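Home Tickets Knowledge Base Status Log in

Ticket 3239: Dropouts and left/right drift on 8-channel tracking sessions
Product: Skiren 8 audio interface
Opened by: Volodymyr Shevchuk, Stistberg Recording
Opened: October 2, 2024
Status: Monitoring

Summary: short dropouts on inputs 5-8 when all eight channels are armed. Overdubs recorded after a dropout sit late against the drum tracks.

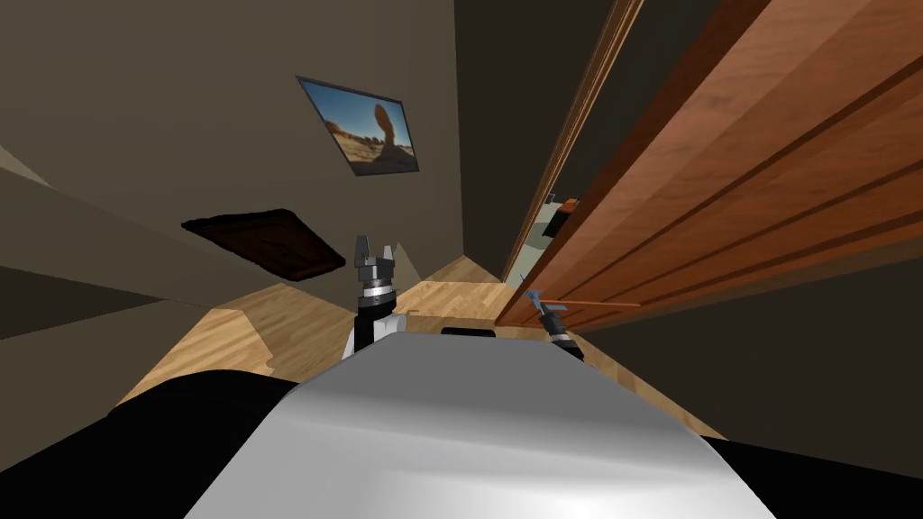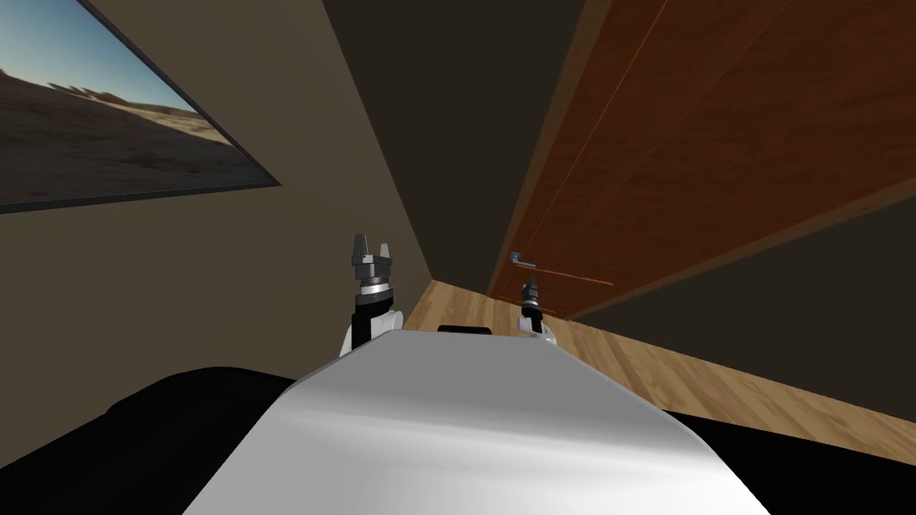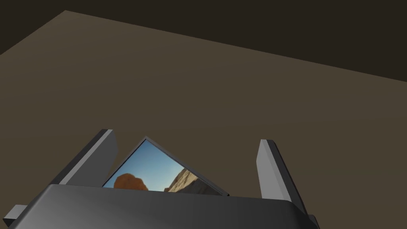 Images 1-3, rendered views. Robot arms in 1 and 2, tabletop in 3.

Setup as reported
Interface connected by USB to a desktop machine. Session at 48 kHz, 24-bit, buffer 128 samples. Tymoshchuk preamp feeding inputs 5-8 over ADAT optical. Interface set to internal clock. Project is a full-band live take, 56 tracks after comping, drums on 1-6, bass DI on 7, room mic on 8.

Entry 1 - V. Shevchuk
Clicks on the overheads and both toms, never on kick or snare. Started in August after I moved the preamp to the other rack. First click is usually a couple of minutes into a take. Raised the buffer to 256, no change. Reinstalled the driver, no change. The bass DI also comes through the preamp and has the same clicks.

Entry 2 - Support
Kick and snare on 1-4 use the onboard converters. Everything affected arrives over ADAT, so buffer size is unlikely to be the cause. Please confirm:
- clock source selected on the preamp front panel
- sample rate shown on the preamp
- length and type of the optical cable
- whether a word clock cable is connected

Entry 3 - V. Shevchuk
Preamp clock: INT. Rate: 48. Optical cable is a 5 m Iten, the old one was 1 m and would not reach. No word clock cable. I assumed both units at 48 was enough.

Entry 4 - Support
Two units on internal clock will drift even at the same nominal rate. Set the preamp to ADAT sync and run a second optical cable from the interface ADAT OUT to the preamp ADAT IN. Word clock on BNC will also do the job, with 75 ohm termination at the preamp end. Leave the interface on internal. Then record ten minutes of silence on 5-8 and check the sync error counter in the control panel.

Entry 5 - V. Shevchuk
Used BNC, termination on. Lock light is solid. Ten minutes, no clicks audible. Counter shows 123. Before the change it was over 200 for the same length of recording.

Entry 6 - Support
The counter should stay at zero once locked. Remaining errors point to the optical path. Swap the 5 m cable for the 1 m one and place the units close together for the test. Reset the counter first - it does not clear on power cycle.

Entry 7 - V. Shevchuk
Counter reset, 1 m cable in. Zero after ten minutes, zero after a second pass with all eight armed. Put the 5 m cable back and the errors returned within a minute. Will move the preamp back to the first rack.

The old overdubs are still late. Is there a way to fix those without redoing them?

Entry 8 - Support
Not from the interface side. Line up each overdub by hand at the first transient after the dropout, then check again at the end of the take. If the gap is wider at the end, the file needs a small time stretch as well. Work on copies.

Ticket stays open until the next full session is tracked.

We use cookies to keep you logged in. Accept / Settings

Contact support | Copyright Skiren | Back to top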